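¿Por qué hay tantas telas distintas?

Hola, niños y niñas. Hoy vamos a hablar de las telas. Están en tu cama, en tu ropa y en la mesa de la cocina. Antes de seguir, mirad estas dos fotos y buscad los dibujos: rayas, cuadros y flores.

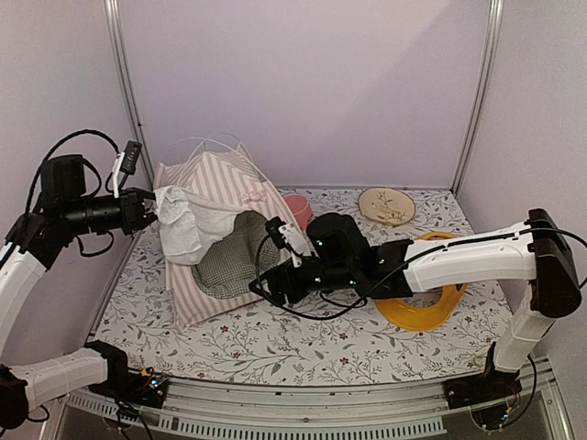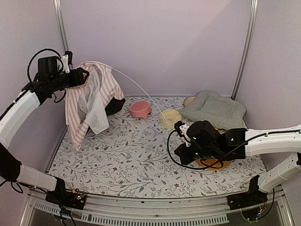
Rayas rosas y blancas, cuadros verdes y un fondo con ramas y flores pequeñas. Las tres cosas salen en las dos fotos.

Las rayas
Una tela de rayas puede hacerse de dos maneras. En la primera se imprime el color encima de la tela blanca, como un sello. En la segunda se usan hilos de colores desde el principio. ¿Cómo saberlo? Mira la tela por detrás. Si el color es mucho más pálido en ese lado, es probable que sea impresa.

Los cuadros
Los cuadros pequeños de un color y blanco se llaman vichy. Para tejerlos se cruzan hilos blancos y, por ejemplo, hilos verdes. Donde se cruza verde con verde, el cuadro es oscuro. Donde se cruza verde con blanco, el cuadro es más claro - y donde se cruza blanco con blanco, queda blanco.

Las flores
Las ramas y las hojas tienen líneas curvas. Tejer curvas es difícil, y por eso muchas telas de flores son impresas.

¿Y el encaje?
El encaje es una tela con agujeros hechos a propósito. Los agujeros forman el dibujo. Es fino y se engancha fácilmente, así que hay que tocarlo con las manos limpias y sin tirar.

Tela plana, tela con relleno
Una tela sola cae y hace pliegues. Si la levantas por un punto, parece una tienda de campaña. En cambio, un cojín guarda bastante su forma, porque tiene relleno dentro.

Para hacer en casa
Corta 16 tiras de papel, la mitad blancas y la mitad verdes. Pon unas de pie y otras tumbadas, y pásalas por arriba y por abajo, alternando los colores. Mi vecino Bernardo lo hizo un sábado con sus hijos y les salió torcido, pero los cuadros se veían muy bien. Pega los bordes con un poco de cola y déjalo secar debajo de un libro.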